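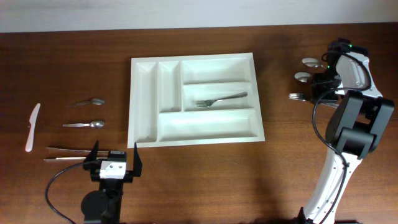

White plastic cutlery tray, five compartments, on the kitchen table.

Notes on hard water, part two

2/9/20

The last post covered how I measured the hardness at the Groston house. Several people wrote in to ask what I did with the number, so this one is about the softener and the settings.

The strip test gave a band and the drop kit gave 176 ppm as calcium carbonate. I trust the drop kit more. To convert to grains per gallon, divide by 17.1, which gives 10.3. The controller only takes whole grains, so I entered 11. There is no iron worth correcting for. If you have iron, look up the allowance in your own manual, as the figure varies by resin.

The unit is a Lowther, bought used from Teodor Laskowska when he moved to an apartment. It was set for his old well water and was regenerating far too often for town water. I left the salt dose on the low setting, which uses 6 pounds per cycle. The high setting gets more capacity out of the resin but less capacity per pound of salt. With two people in the house there is no case for the high setting.

Reserve capacity is the other value people get wrong. Mine is 500 gallons between cycles minus a day of use. The previous setting held back far more than that, so a good part of the resin was being flushed while it still had work left in it.

Installation took an afternoon. The bypass valve had a weeping O-ring, replaced with one from Sovel. Rogério Lacerda soldered the drop to the outside tap so the garden stays on hard water. The kitchen cold tap is also unsoftened, on its own branch, for drinking. That means the kettle still scales. I descale it with citric acid, one tablespoon to a full kettle, boil, wait, rinse twice.
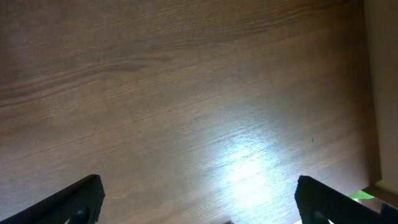
Tabletop, close up. Glossy finish.

Results since November, when the unit went in:

The shower head no longer needs soaking in vinegar. Dishwasher salt consumption is zero, with the machine's internal softener turned down to its minimum. Detergent is down by half and glasses come out without the film. I did overdose detergent for the first 4 weeks and got faint etching on two tumblers, and etching is permanent. Cut the dose on the first day.

Soap does not feel rinsed off on soft water. You get used to it.

One open question is the brine tank level. It sits slightly higher after each refill than the Esitz chart says it should - possibly the float, possibly a slow drain line. I have marked the level on the tank wall with tape and will check it after the next two cycles. If it keeps climbing I will pull the injector and clean the screen first.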